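Open day at the Griltar workshop

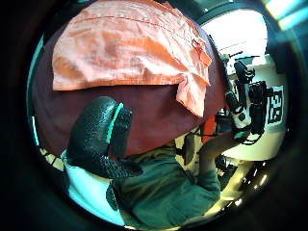 Cloth handling at the Emmont bench, marker 33.

Members visited Griltar on 2020-01-04 to see how Ristum teaches its robots to deal with fabric. Adeel Gondal ran the session and let visitors try the hand-held gripper themselves – harder than it looks with thin cloth. The team records 200 folds a day and wants 2000 before training starts. Henryk Chmielewska took questions afterwards. The next visit is in August and places can be booked at the front desk.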